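サイト内検索　キーワードを入力　検索

社内ニュースレター　現場から
軽食補充工程の双腕ロボット導入について

レバネ（Rebane）社のフスタム（Hustham）事業所では、休憩スペース向け軽食の仕分けとかご詰めを、双腕ロボットによる作業へ段階的に移行している。対象は会議室および各階の休憩コーナーに配る菓子・飲料で、取扱品目は46。作業指示は在庫管理システム「Wundari」から出力され、ロボット側の制御ソフト「Jomumar」が品目ごとの把持条件を読み込む。

従来は総務課の担当者が棚から品物を取り、配布先別のかごに入れ、数量を手書きの票に記入していた。1か月の取扱件数は約677件で、午前中の2時間がこの作業に充てられていた。移行後、担当者の業務は作業台への品物の供給、把持条件の登録、停止時の復旧、完成したかごの確認に変わる。手書きの票は廃止し、記録はWundariに一本化する。

把持の難度は包装形態に左右される。箱物は面が安定しており、登録は寸法の入力でほぼ完了する。袋物は内容物の偏りで形状が変わるため、把持位置と閉じ幅を品目別に調整する必要がある。袋の上端をつかむ設定では落下が減る一方、かごの縁への接触が増える傾向があり、下降開始点を見直した。
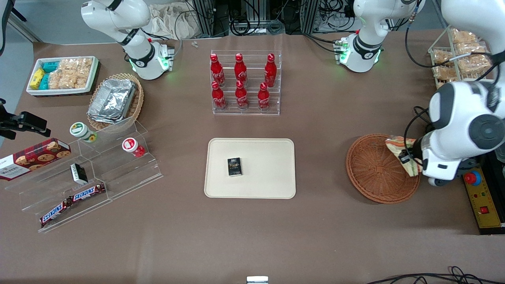 作業台での袋菓子のかご詰め。左腕が袋を把持し、籐編み風のかごの縁の上に保持している。

試験運用では432件を処理し、うち人の介入を要したのは袋物が中心であった。介入の内訳は、把持のやり直し、かご位置のずれの修正、供給品の向きの修正である。箱物のみの指示では介入はほとんど発生していない。処理速度は熟練した担当者に及ばず、当面は開始時刻を早めて対応する。

設備担当のヘイノ・ストラズズ（Heino Strazds）は、担当者の負荷について次のように述べている。「歩く距離と記入の手間は減った。代わりに、止まった理由を読み取って条件を直す仕事が増えた。慣れるまでは後者のほうが疲れるという声もある」

これを受け、担当者6名を対象に操作講習を実施する。内容は非常停止と復帰の手順、把持条件の編集、エラー記録の読み方とする。講習を修了するまでは単独での復旧操作を認めない。腕の動作中は作業台に手を入れず、品物の追加は必ず一時停止後に行うこと。

配置人員の削減は予定していない。空いた時間は、これまで後回しになっていた賞味期限の点検と配布先からの要望の集計に充てる。飲料の重量物については引き続き人が運搬する。6月に介入記録を集計し、袋物の対象品目を見直す。把持条件の変更希望は、品目コードを添えて設備担当まで。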